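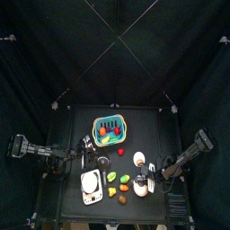
Charging for the loan of a frying pan is a mistake, one borrower told last week's open evening in Clurcombe, and people who most need the service will stop coming if they have to pay up front. Several others in the hall said much the same about the new yearly fee at the Clurcombe lending store, which starts in June.

The store lends out household goods, mainly kitchen equipment and children's things, to anyone living in Clurcombe or Mindham. It has been free since it opened. From June, each household will pay £20 a year and can then borrow as often as it likes. Households on a low income can ask for the fee to be dropped and will not have to show any paperwork.

More than 800 households are signed up. The store made 3427 loans last year, its busiest so far, and said the cost of testing electrical items, replacing broken ones and heating the building had gone up faster than the donations that used to cover them.

Search this site
Enter keyword
Go

Rent is the biggest part of the problem. The store has been in the former seed merchant's on Hilach Lane under an agreement that set the rent well below the going rate. That agreement ends this summer. The new one is for a longer term, which the store wanted, but at a higher price.

Opinion at the open evening was split. One man said he would gladly pay because he had borrowed a jam pan, a carpet cleaner and two travel cots in a year and could not have bought any of them for the money. A woman from Mindham said the bus fare was already enough of a cost, and asked whether families who only wanted something once could pay for a single loan. The store said it had looked at this and found it would mean a good deal more work at the desk, but it agreed to look again in the autumn.

There was also a long discussion about late returns. Slow cookers and pressure cookers have the longest waiting lists and are often kept well past their date. Under the new rules most items can be kept for 30 days, and can be renewed by phone if no one else has asked for them. Party crockery and folding tables will stay on a weekend loan. No fines are planned.

Toys and play food will be lent in sets, as they are now, and parents are asked to check that all the pieces are there before bringing a set back. Soft toys are no longer accepted as gifts.

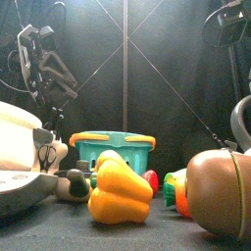 Mindham collection point

Borrowers in Mindham will be able to order by phone and collect from the Lò café on the square, which has offered shelf space by its back door. The store will bring orders over on Thursdays. Large items such as tables and carpet cleaners will still have to be picked up from Hilach Lane.

The café will take returns during its normal opening hours but cannot accept donations, and its staff will not be able to sign up new members.

How to join

Existing members will get a letter with a form. New members can sign up at the desk with one proof of address. Anyone with a loan out when the change comes in can keep it until the date on their slip and will not be charged for it.

The store will shut for stocktaking in the last week of May. Items due back that week can be returned when it reopens.

Related items
Mindham bus times to change from June
Clurcombe repair morning moves to the school hall
Hilach Lane resurfacing put back again
Plant swap: what to bring and where to park
Letters: the Mindham recycling banks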